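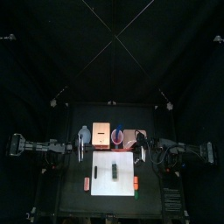
Grażyna Pietrzak wrote in to ask whether the posting box could be bought without the cup, the bottle and the board, as her day centre already had plenty of cups. Yes, it can. The box has its own line on the order form and always has had, but the old version of this page put it so far down that most people bought the full set. I've moved it up.

Posted in August by Zane Strazds

Flirnham Tabletop Set
Item 3836 (full set)
Item 3370 (box only)

The Flirnham set is a small group of everyday things for use at a table. It was put together for hand practice: picking up, putting down, posting, pouring, stacking and sorting. It is used in day centres, in a few infant classes and by people working on their grip at home. There are no batteries and nothing to charge.

What you get

The full set has a wooden posting box, a red plastic cup, a translucent bottle and a white board. It also comes with a cloth bag of posting pieces, a bag to keep the whole lot in and one printed sheet of ideas. The box-only version has the posting box and its bag of pieces.

The box

The box is the main part of the set and the part we get asked about most. It is made for us by Jasińska, a two-person workshop that also makes our shelf trays. The wood is pale and has a light oil finish, with no varnish and no paint on the outside.

The box is 28 cm along its longest side. The top is flat, with rounded corners, and there is a long narrow slot in it with rounded ends. The slot takes cards, flat counters and the wooden discs in the bag. Beside the slot is a small round hole, which takes the short pegs. Please don't force the larger pegs from other sets into it. They go in, and then they stay in.

The slot was set on a slant in the current model. On the first boxes it ran straight, and people who posted with the left hand found that they had to lift the elbow to line the card up. With the slant you can turn the box until it suits you. Try it all four ways before you decide.

To empty the box, turn it over and slide out the panel underneath. The panel is a push fit and will be stiff for the first couple of weeks. A little candle wax along the edges helps. Don't use cooking oil, which goes sticky.

Oiled wood marks. You will see grey scuffs on the top after a while, mostly near the slot and the hole, where things get knocked against it. They do no harm. If they bother you, rub the top lightly with fine sandpaper, going with the grain, wipe off the dust and put on a thin coat of food-safe oil. Leave it overnight.

The cup

The cup is red on the outside and white inside, with a rolled rim. The outside is ribbed, so it is easier to hold than a smooth one. We chose red because it shows up well on a dark table, and the white inside makes it easy to see whether a piece has gone in.

It is a light cup and will tip over if it is caught with a sleeve. For some people that is good practice. For others it is just annoying, and a spoonful of dry rice in the bottom will steady it. Replacement cups are sold singly or you can use one of your own – there is nothing special about ours beyond the colour and the ribs.

The bottle

The bottle is a pale blue-grey and you can see light through it. We send it out empty. Most people start with it empty, as something tall to reach round and lift, and then add a little water as their grip gets better. Go up slowly. A quarter full is plenty for the first week, and there is no need ever to fill it to the top.

Screw the cap down before you lift. If you are practising opening and closing, do that with the bottle standing on the table and the other hand free to steady it.

We don't recommend it as a drinking bottle. It will survive it, but the neck is awkward to clean properly and we would sooner you kept it for the table.

The board

The board is a plain white rectangle. It marks out the space where things are to be put down. On a dark table the edge is very clear, so "put it on the board" is an instruction that needs no explaining. You can also use it as a background for sorting the darker pieces.

The board will slide on a polished table. A damp cloth underneath holds it, or a piece of the rubber mesh sold for lining drawers. The surface takes a dry-wipe pen if you want to draw outlines on it, although we would wipe them off the same day.

The bag of pieces

There are wooden discs, short pegs and a few plain cards. We also put in some strips of red and orange felt, which are soft and much harder to post than people expect. They have to be pinched and fed in, and they bend the wrong way. Keep them back until the discs are easy.

None of the pieces are suitable for anyone who still puts things in their mouth.

Setting out the table

A dark table or a dark cloth is best. The pieces, the board and the box are all pale or bright, and they stand out against it. A patterned tablecloth makes the whole thing far more difficult than it needs to be.

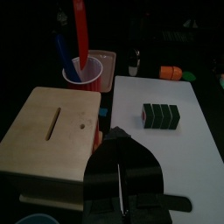 Start with the box to one side and the board to the other, close enough that both can be reached without leaning. The gap between them should be about the width of your two hands. Put the cup behind the box at first, where it is in sight but out of the way, and bring it forward when you want to use it. If the person has one weaker side, begin with the box on the stronger side and swap over after a few days.

Light matters too. A lamp straight overhead puts a shadow in the slot, and then it looks much like the hole from a low chair. A lamp from the side is better. Move it about a bit until the wall of the slot catches the light.

Three or four things on the table are enough to begin with. The full set laid out all at once looks cheerful and is too much for most first sessions.

Some ways to use it

The printed sheet has nine ideas on it and I won't repeat them all. These are the ones that people mention when they reorder.

Post and fetch. Put the discs on the board. Move them one at a time to the box and post them. When they have all gone in, turn the box over, take them out and go back the other way, from box to cup.

Round the bottle. Stand the bottle in the middle of the table. Carry each piece from one side to the other, passing behind the bottle and not touching it. Start with plenty of room and then move everything closer in.

Two hands. Hold the cup in one hand and drop pieces in with the other. Swap. Then tip the cup out on the board gently enough that nothing rolls off. This takes longer to get right than you would think.

Over and back. Turn the cup upside down on the board, put a disc on top of it, lift the disc off again, turn the cup the right way up.

Stop while it is still going well. Ten minutes is a decent session and five is fine.

Cleaning and storage

The cup, the bottle and the board can be washed by hand in warm soapy water. The box should be wiped with a cloth that has been wrung out well and then left to dry with the bottom panel off. Don't soak it and don't put it on a radiator. The bags go in the machine on a cool wash.

Store it all somewhere dry. The board should lie flat, as it will bow if it spends the winter leaning against a wall.

Spare parts

Cups, bottles, boards, bags and bottom panels are all sold separately. The panels changed size slightly when the slot was moved, so please tell us which box you have. If the slot is straight, it is the old one. We still have old panels and will carry on until they run out.

Ordering

Orders go through Vustley, either by the form or by post. Groups can collect from the Plerkeck counter, which is open from ten in the morning until three. Ring first if you want more than a couple of sets. Boxes are made in batches and there is sometimes a wait between them. Cups and bottles are nearly always in stock.

If something arrives damaged, keep the packing and send us a note within the month.

Comments (5)

Henryk Tomaszewski
Had the old one with the straight slot for years. Is it worth changing? Mine still works but the panel has gone loose.

Zane Strazds
I'd just get a new panel, Henryk. Ask for the old size. If nobody at your place posts left-handed you won't gain much from the slant.

Jolanta Wasilewska
The felt strips are a menace (in a good way!). My mother does the discs with no trouble at all now and then swears at the felt. Could you sell the strips on their own? We've lost two down the sofa.

Bartosz Górecki
Rice in the cup is a good tip but we had it all over the floor. Dried chickpeas are easier to pick up afterwards. Also the wax on the panel worked, thanks.

Grażyna Pietrzak
Box came on its own as promised. Bigger than I had pictured but it fits our cupboard. Does the sheet of ideas come with the box-only order? There wasn't one in mine.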